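Parallel jaw or three-finger for mixed kitchen items?
Forum: End Effectors and Tooling

Prokevitz_Lab
Aug 8, 2023
Our facility is comparing the Lonance parallel jaw with the Karkel three-finger unit on household objects. Each gripper completed 400 grasps under the same controller. The Lonance recorded 35 failed grasps and the Karkel 51. We would welcome comment before the procurement recommendation is finalised.

tmorwell
Were the fingertip pads the same on both units? If they were not, the totals do not say much about jaw geometry.

Prokevitz_Lab
They were not. Each unit was tested with the pads supplied by its manufacturer.

Sakalauskas_Integration
I must disagree with tmorwell. A purchaser receives the supplied pads, and testing in that condition is legitimate. Our organisation has run the Karkel since February and favours it for round objects.

tmorwell
Legitimate for purchasing, perhaps. The opening post asks about jaw type, and that is a separate matter. Could the object set be posted?

Prokevitz_Lab
The counter layout includes toy strawberries and a toy lemon on a plate, a mortar with a long pestle, a translucent cup and a lidded canister.

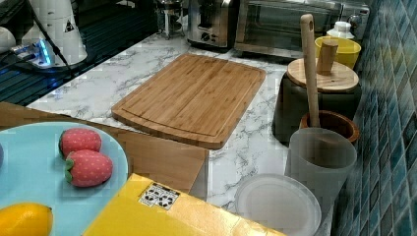 Most of the Karkel failures were on the cup, where the third finger closed late and tipped it. The Lonance had more trouble with the toy fruit. We intend to repeat the trial with matched pads and 2 closing speeds - the present figures should be read as provisional.

Vojtěch Jireš
Please report results by object as well. A single total will favour whichever gripper suits the cup.

Sakalauskas_Integration
Agreed on that point. My view on the pads is unchanged.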